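I've been meaning to write up the health centre business since August and kept putting it off, mostly because every time I sat down I got cross again about the parking. So, parking first and then I'll behave.

The surgery on Kutley Road has 7 spaces. Two of those are for doctors. If you turn up for a 9 o'clock blood test you will be driving round the block behind somebody's delivery van, getting redder and redder, and then they'll take your blood pressure and tut at you! I now leave the car by the allotments and walk, and my readings have improved no end.

Right. The proper news is that Orwood Health Centre has had its waiting room done up and its baby clinic back after the long gap, and I went along on the Monday it reopened. I wasn't there in any official way. I had a repeat prescription to collect and I'm nosy.

For those of you who don't live round here, the baby clinic is the weighing one. You take your little one in, they get stripped off and plonked on the scales, somebody writes the number in the book and you get five minutes with a health visitor to ask whether that rash is anything. Mine are long past it (one of them is taller than the fridge), but I remember those mornings very clearly. Some weeks it was the only grown-up conversation I had before teatime.

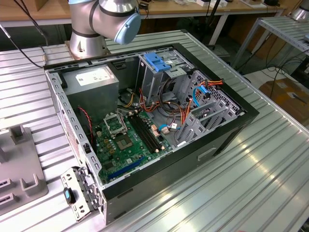

When it closed, everyone was told to go over to Gerkov Lane instead, which is fine if you drive and rotten if you don't. The 105 bus goes near it, but only just, and there's a hill at the end that I wouldn't wish on anyone with a double buggy. A lot of mums simply stopped going. I heard that from the ones at the library singing group, who are a very reliable source on everything from teething to planning applications.

What got it back was a petition, plus a fair bit of nagging. The petition had 363 names on it, and one of those is mine, written with a pen that was running out, so it may only count as half. Then the Nkuna Trust stepped in with money for the room itself. They're the same people who paid for the benches by the river. They gave new baby scales, a changing unit, a box of toys that can be wiped down, and enough chairs that you don't have to hover by the leaflets pretending to read about shingles.

They also gave 195 packs for new parents, and these I thought were lovely. Each one has nappies, a tube of barrier cream, a thermometer, a couple of muslins and a little card with the out-of-hours numbers in big print. Big print! Whoever thought of that has tried to read a phone number at three in the morning with a screaming baby on one shoulder. The packs are kept behind reception and you just ask. There's no form, you don't have to prove anything, and the receptionist slides it over in a plain bag as though it were a library book.
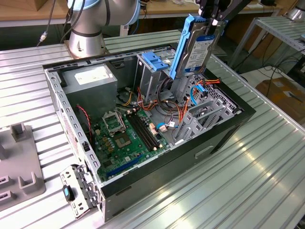 I did hear one grumble while I was waiting, from a chap who felt the money should have gone on more GP appointments. I do see his point. I rang at eight the other week, got through at twenty to nine and was offered a slot so far off that I'd forgotten what was wrong with me by the time it came round. But a charity can't hire you a doctor, or not for long anyway, and it can buy a set of scales that'll be in use for years. I'd take the scales. I said so, and he went back to his crossword.

The room's been painted a sort of pale yellow, by the way. I'd have gone for green. The old noticeboard has gone too, the one with the curling poster about head lice that had been up since my eldest was in reception class, and I felt a small pang about it, which is ridiculous.

A few of you messaged after I mentioned all this last time, and the same thing came up more than once, so I'll put it down properly.
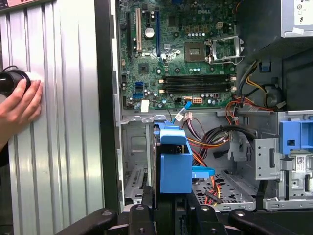

**Do you have to be registered at Orwood to use the baby clinic?**

Any family with a baby or toddler can go, whichever surgery they're signed up with. Bring the red book if you've got it. If you've lost it, go anyway and they'll write the weight on a slip for you to stick in later. It's drop-in from half past nine until half past eleven, and the last half hour is much quieter than the first.

The parent packs work the same way, and grandparents can collect one too if mum's stuck at home.

One last thing while I think of it. They're short of clean, decent baby blankets for the changing area, so if you've got any in the loft, hand them in at the front desk (washed, please, and no fluffy ones, they shed everywhere). I've found four of ours so far, plus a christening shawl I'm not parting with, and I'll be dropping them off on my way to argue with the pharmacy about my prescription, which still wasn't ready.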